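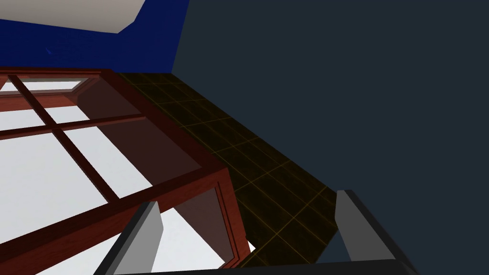 Can a robot really do the housework?

You have probably seen a video of a robot tidying a kitchen or folding a shirt. It looks brilliant! But videos can be cut, speeded up and tried again until one goes right. If you want to know what a robot can do, you need to go and look, and you need to ask awkward questions.

The Wunamgate open day is a good place to try. Every January a group of robot makers puts its work on show in the old grain hall, and children get in free. Last time 426 people came through the doors, and 293 of them were under twelve.

What is on show?

Most visitors head straight for the Solheim arm, a big machine that stacks boxes. It is fast and it hardly ever drops one. Before you are too impressed, look at the boxes. They are all the same size, and they always arrive in the same spot. Would it cope with a box that was a bit squashed? The sign by the barrier doesn't say, so ask.

Further along is the Zevex table, where a robot learns its jobs inside a computer. This kind of pretend world is called a simulation. Nothing in it is solid. The robot, the floor and the furniture are all drawn by the computer, which also works out what ought to happen when one thing bumps into another.

Why practise in a pretend world?

It's cheap, for a start. A pretend robot can try a job 334 times and never scratch anybody's furniture. It doesn't need a room to work in, and it can carry on all night while everyone has gone home.
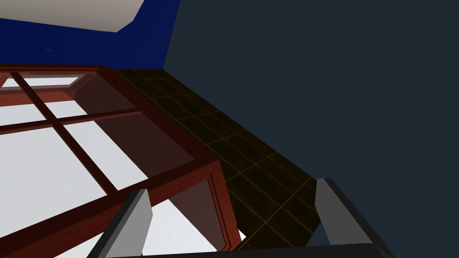

A pretend room is always simpler than yours, and that is where you should start to be suspicious. Think of your own kitchen, with its crumbs, sticky patches and shoes left in the way. Then look at how tidy the computer's version is. The floor tiles have neat yellow lines between them, the blue wall is almost perfectly plain, and the panes in the wooden frame are bright white, without one greasy handprint. The robot's two pale fingers are wide apart with nothing between them, so you can't tell from this how good it is at holding on.

Real glass shines and reflects, which can confuse a camera. Real hinges get stiff. Real wood swells up in damp weather and sticks. A programmer can add some of these problems to a simulation, but only the ones somebody has thought of.

Questions to take with you

How many times did it try, and how many times did it work?

Has it done the same job in a real room?

Who picked the objects, and may I swap one for something from my bag?

Is a person helping it, perhaps with a controller?

Try all of them at the Grilten stand too, where the talking robot answers visitors from 2 o'clock. It has a lovely voice. Ask it something about your own street and see how it gets on.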